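Notebook, hand grippers, bench 2
January 8, 2019
Written by Vendula Hudec, read by Elli Peltonen before she takes over the pair

Today was maintenance of the two-gripper set, the one we use for the clothes tasks. Complaint from the last sessions: thin fabric slides out on one side when both grippers pull. Elli noted it first in October with the pillow covers and we blamed the cloth. With socks it is the same, so it is time to look at the hardware.

Started with the jaws. I opened each one by hand, slowly, with the cable unplugged. The first gripper moves smoothly over the whole travel. The second has a small hard point a little before fully closed. I could feel it better than see it. Cleaned the pivots with a dry brush, then a cloth with a little alcohol. A lot of lint came out, mostly grey, packed behind the linkage plates where the brush does not reach. I used a wooden toothpick for the last of it. After this the hard point was smaller but still there.

Took off the crossbar and looked at the screws. Two of them were loose, maybe a quarter turn each. There was old thread lock on one and none on the other, so somebody changed it and did not write it here. Please write it here. Both are now cleaned, with new thread lock (the blue one from Masberg, in the drawer under the scale), and tightened only until they stop. If you go further the plates press together and the linkage becomes stiff, I tried this also and had to go back.

Hard point is gone after that.

Pads next. The ribs on the inner side were shiny near the tips. I washed them with warm water and dish soap, dried them, and left them 50 minutes before mounting again. Do not use alcohol on the pads. Kuusisto wrote to us that it makes the rubber hard with time, and our oldest pair looks like that is true. Spare pads: 7 in the box. I ordered more from Sisora under our usual account, no answer yet about the delivery.

Then the test with a sock. One gripper takes the cuff from above, the other takes the lower part with the fingers pointing up, and you increase the distance until the fabric is straight. You have to let the lower jaw find the middle of the cloth. When it closes on a fold, one finger has fabric and the other has almost none, and then it slides whatever the condition of the pads. 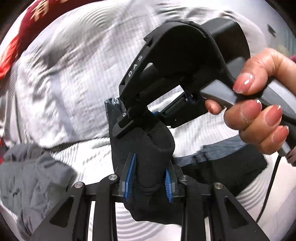
Did the pull with three kinds of fabric: sock, thin kitchen towel, T-shirt sleeve. Sock and sleeve held every time. The towel slid twice in the first series, always on the lower side. I repeated it after rotating the towel so that the weave is across the ribs, and it held. I would not call this repaired for towels, only better.

Opening width after assembly: the encoder gives 112 at full open on the first gripper, and the second gives the same value after I set the zero again. Before setting the zero it was 2 lower. I think this difference comes from the loose crossbar, but I did not measure before taking it apart, so it stays a guess. Next time measure first.

Cable: I checked the strain relief on both handles, bending gently while Okow was logging. No dropouts. Keep the cable in a loose loop toward the operator and do not let it go under the cloth, it pulls on the handle when the cloth is moved.

Still open:
– towel test again, with new pads when they come
– go over the crossbar screws after one week of use, only check, do not tighten by habit
– ask Elli if she changed the screw without thread lock

Added later, from Elli: not me. But I remember the crossbar was off when we changed the left finger, so the screw is probably from then. I will take the towel test. V., where did you put the small hex key?

In the lid of the pad box. V.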